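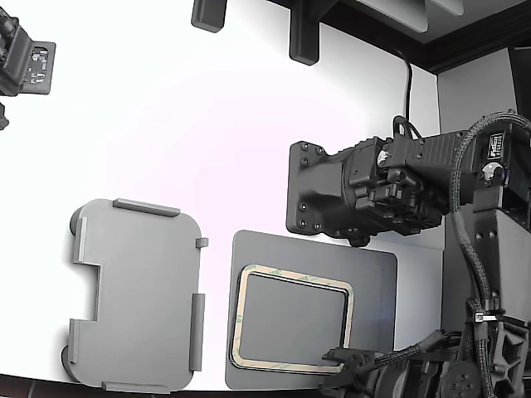 Join the Fermont Community Workshop as a Weekend Class Host

We're looking for 2 friendly people to help run our beginner classes, starting in May! Fermont is a shared workshop on Masska Street with 596 members (and growing), and our weekend classes are where most of them first walked in the door.

You'll greet people, help them find a seat and a project, keep the supply shelves stocked, and lend a hand when somebody gets stuck. Classes cover sewing, bookbinding, 3D printing and simple home repairs. You don't have to be good at all of them! If you love one and are curious about the rest, we'd be so happy to hear from you.

Hours: 10 a.m. to 3 p.m., two weekends a month
Pay: $31 an hour, training included
Perks: free membership, plus bench time after class

To apply, send us a short note about something you've made or fixed (it can be tiny) and which weekends suit you. Drop it at the front desk or use the form on our Jobs page.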